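I have too many cloths. I knew this in a general way, the way you know you have too many mugs, but it took a burst hose under the kitchen sink in October to make me look at all of them at once. Everything in that cabinet had to come out onto the floor at 9 at night, and what came out was mostly rags.

Some of them I remember buying. There was a pack of microfiber from the hardware store on Sallari Street, back when I was convinced I'd be a person who details her own car (I did it once, and only the hood). There were the nice waffle ones from my mother-in-law that I never use because they're nice. And then the others, the ones that just build up. Half a pillowcase. A baby washcloth, and my baby is in eighth grade! A gray thing that used to be a T-shirt from the Festcombe 10K and still has one armhole.

So I washed the whole lot on hot, dried them, dumped them on the bed, and sat there with a cup of coffee feeling pretty good about myself until I realized I'd have to fold them. I don't mind folding towels. Towels want to be folded. Cleaning cloths are all slightly different sizes and the edges curl, and you get to the end of one and it looks exactly like it did when you started.

I called Tullio D'Amico, because he managed housekeeping at a hotel for years and he has Opinions. First thing he asked was whether I was sorting by color. I said I was sorting by how much I liked them. Long silence. Then he told me that every place he ever worked gave each color a job, one for glass, one for bathrooms, one for kitchens, and a bathroom cloth never, ever set foot in a kitchen. I thought about what I'd been wiping my counters with and decided to move the conversation along.

So, colors. Yellow is bathrooms now. Green is kitchen. Blue is windows and mirrors, and gray is for floors, shoes, the dog, and whatever the dog brings in. My husband got a little lecture on this and nodded all the way through it and then cleaned the stovetop with a yellow one that same evening. We're working on it.

The trouble is yellow and green. You'd think those two would be easy to tell apart! But mine have faded, and there's a whole family of them in the middle that could go either way, sort of tennis ball, sort of celery. In the kitchen I'm sure one is green. I carry it down the hall to the bathroom and now I'm sure it's yellow. Tullio says to cut a corner off the bathroom ones so you can feel which is which, and I may well do it, though it hurts me to take scissors to something I just washed.

Then there's the question of what to put them in. I went back and forth on this way longer than it deserved. Clear plastic bins are great for seeing what you've got, and they wipe out easily, but they also show the world exactly how badly you fold. Wire baskets are prettier and let the air through, so a cloth that went in a tiny bit damp won't come out smelling like a pond. But everything hangs out of them.
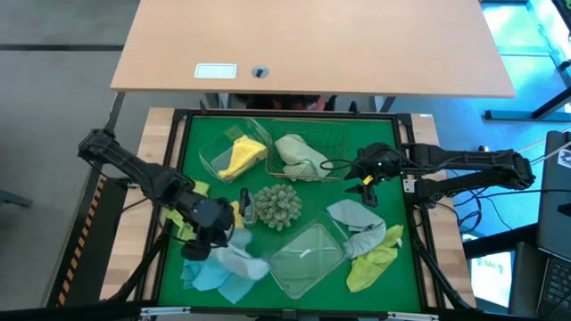 I ended up with both, naturally. The folded stuff goes in the clear bins, and anything I've given up on goes in the wire basket, where crumpled looks like a choice. I allowed myself 8 of each color and the rest went into a bag for the garage. Will I go out to that bag and get them back? Probably by Thanksgiving.

Folding, for what it's worth: I tried rolling (they unroll), I tried standing them up on edge like file folders (they slump unless the bin is packed full), and now I do thirds one way and in half the other, and I lay them flat. It takes no time at all once you stop trying to get the corners to meet. The light blue ones are still the worst. They're thin and slippery and they go wherever they like, so the window pile is less of a stack and more of a puddle.

Still on my list: a hook inside the cabinet door for the one that's in use, something under the sink to keep the bins off the floor in case that hose goes again, and a talk with myself about spray bottles. I found three with an inch of something in each and no labels. I sniffed one. Don't do that.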